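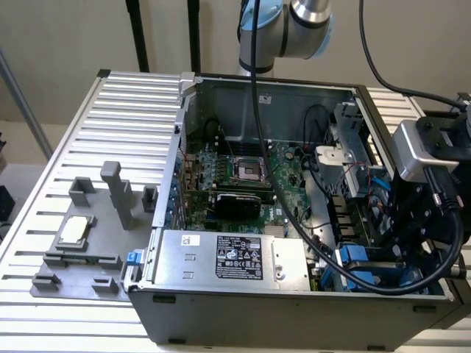

4.2 What the word "allegedly" is for

We collected 3,904 short news items on the arrests of television personalities from two entertainment sites, Prumau and Nedix, and read every one of them, an experience we don't recommend. Of these, 190 dealt with property crime: shoplifting, unpaid hotel minibars, and a surprising amount of patio furniture.

"Allegedly" turned up in nearly all of the 190, usually once, and usually in the wrong place. The typical item has a star who "allegedly was arrested," although the arrest is the one part no one disputes, and who then simply took the lawn chairs. Headlines dropped the word altogether. They needed the room for the name of the show.

The show matters more than the charge. When a former cast member of Plididow was booked in April over a neighbor's missing grill, Nedix ran 12 items, most of them on where to stream the series (Lại, at the time). The charge was later dropped, and this rated one item of 30 words. Prumau did not mention it. Readers of Prumau may reasonably believe that the man is still at large with the grill.

Past fame was handled with less mercy than theft. Writers who were careful to call a suspect a suspect had no trouble calling the same person washed up, with no "allegedly" in sight.

Figure 3. Open desktop tower, side panel removed, on a slotted aluminum table. 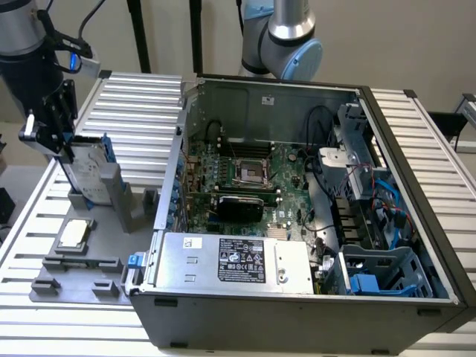

Trinidad Gallardo objected to an earlier draft of this section on the grounds that a misplaced "allegedly" still does its job: "Readers see it and know to hold off. They don't parse the sentence." She may be right about readers. Our coding sheet parses the sentence, so we have kept the category and added her point to the limits discussed in 5.1.

12 shares | 0 comments

Related
Palma, B.: Mug shots and the second paragraph
Who gets a nickname in court news?
Corrections nobody clicked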